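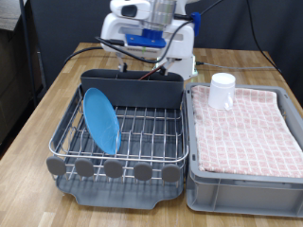 Geschirrgestell mit Besteckbehälter, daneben eine graue Kunststoffbox.

Aus der Beratungsstelle: Geldforderungen wegen angeblicher Flüche

Die Beratungsstelle Dirumon weist ihre Mitglieder auf eine Betrugsform hin, die im Raum Londside seit Juli mehrfach gemeldet wurde. Personen, die sich als Hellseher oder Heilerinnen ausgeben, sprechen Betroffene nach einem Trauerfall oder einer Trennung an und behaupten, auf der Familie laste ein Fluch. Für dessen Aufhebung werden Zahlungen verlangt, deren Höhe von Gespräch zu Gespräch steigt.

In einem der vier bislang dokumentierten Fälle begann der Kontakt mit einer telefonischen Kartenlegung zum Preis von 35 Euro. Wenige Tage später forderte der Anbieter, der unter dem Namen Villalobos auftrat, weitere 1000 Euro für Kerzen und ein sogenanntes Reinigungsritual. Insgesamt überwies die Geschädigte 1565 Euro, bevor sie sich ihrer Schwester anvertraute und Anzeige erstattete. Das Ermittlungsverfahren ist noch nicht abgeschlossen.

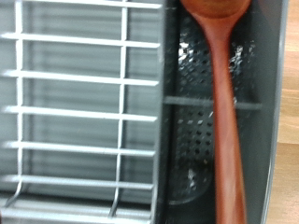

Blick von oben auf Geschirrgestell und Besteckfach.

Teresa Wilczyńska, Leiterin der Rechtsberatung, verweist auf die Rolle der Drohung in solchen Gesprächen. »Den Betroffenen wird gesagt, ein Angehöriger werde erkranken, wenn die Zahlung ausbleibt. Unter diesem Druck werden auch Ersparnisse abgehoben, die für andere Zwecke vorgesehen waren.« Je nach den Umständen des Einzelfalls kommen die Tatbestände des Betrugs oder der Erpressung in Betracht. Ob bereits gezahlte Beträge zurückgefordert werden können, bedarf einer gesonderten Prüfung.

Die Beratungsstelle empfiehlt, keine weiteren Zahlungen zu leisten und sämtliche Unterlagen aufzubewahren — insbesondere Kontoauszüge, Kurznachrichten und Anruflisten. Bei kürzlich ausgeführten Überweisungen sollte die Bank unverzüglich verständigt werden. Persönliche Gegenstände oder Fotografien, die dem Anbieter überlassen wurden, sind in der Anzeige einzeln aufzuführen.

Angehörige werden gebeten, von Vorwürfen abzusehen. Viele Geschädigte schweigen aus Scham und melden sich erst, wenn die Forderungen nicht mehr zu erfüllen sind.

Vertrauliche Erstgespräche finden nach Anmeldung in den Räumen im Haus Voltwood statt und sind für Mitglieder kostenfrei. Auf Wunsch kann eine Begleitperson teilnehmen.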